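Tenbergの手挽きコーヒーミルを3か月使ってみた感想

朝のコーヒーを粉から豆に切り替えたくて、ずっと手挽きミルを探していました。候補はGrulticoの電動と、Tenbergの手挽き。散々迷って、置き場所を取らないTenbergにしたのですが、これが大当たりでした!

まず挽き心地がいいです。前に使っていた安いセラミック刃のミルは、浅煎りの豆を入れるとガリッと噛んで止まり、膝にはさんで格闘する羽目になっていました。Tenbergは金属刃で、浅煎りでもするすると回ります。2杯分の豆を入れてハンドルを回しはじめ、お湯が沸く前に挽き終わっている。朝7時前のぼんやりした頭でもできる作業です。音も思ったより静かで、隣の部屋で寝ている家族を起こしたことはまだありません。

味の違いは初日にわかりました。いつも買っているTamayo焙煎所の中煎り(エチオピアとグアテマラのブレンド)が、急にすっきりしたんです。今までは最後のひと口にざらっとした渋みが残っていて、そういう豆なのだと思い込んでいました。豆のせいにしてごめんなさい、という気持ちです。微粉が少ないのか、ペーパーの落ちも速くなりました。

挽き目の調整は底のダイヤルで、全部で64段階。最初は多すぎると思いましたが、カチカチと手応えがあるので、好みの位置はすぐ指が覚えます。私はドリップなら真ん中より少し粗め、フレンチプレスならそこからさらに大きく粗いほうへ。エスプレッソ用の極細も一度試しましたが、腕がかなり疲れたので、毎日やりたい人は電動のほうが幸せかもしれません。

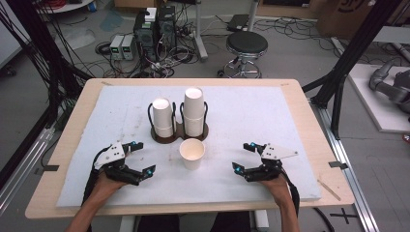 掃除は付属のブラシでさっと払うだけ。月に一度くらい分解していますが、工具なしで外せるのがうれしいところです。ただ、刃の下の小さなバネはなくしやすいので要注意。一度シンクに落として、排水口の手前で慌ててつかまえました。組み直すときに部品の順番を間違えるとハンドルが妙に軽くなるので、慣れるまでは外した順に並べておくと安心です。

気になる点もいくつか。粉受けの容量は約50グラムとたっぷりなのに、豆を入れる側が小さく、来客のときは2回に分けて挽くことになります。それから乾燥した季節は静電気で粉が内側に張りつきます。豆にほんの少し霧吹きをしてから挽くとだいぶましになりました。滑り止めのゴムベルトも、使ううちに少しずつずり上がってきます。私は気づいたときに手で戻していますが、ここは次のモデルで直してほしいなあ。

収納袋つきなので、6月に湖畔のコテージへ泊まったときも持っていきました。ハンドルを外せば水筒くらいの太さで、かばんの隅にすっと入ります。外で挽くと香りが広がって、それだけで気分が上がりますね。

買ったのは通販のSkadbridgeです。箱の中に日本語の説明書も入っていて、挽き目の目安表が見やすかったです。表は切り取って冷蔵庫に貼りました。次は同じTenbergのドリッパーが気になっていて、今の陶器のものと飲み比べたらまたここに書きます。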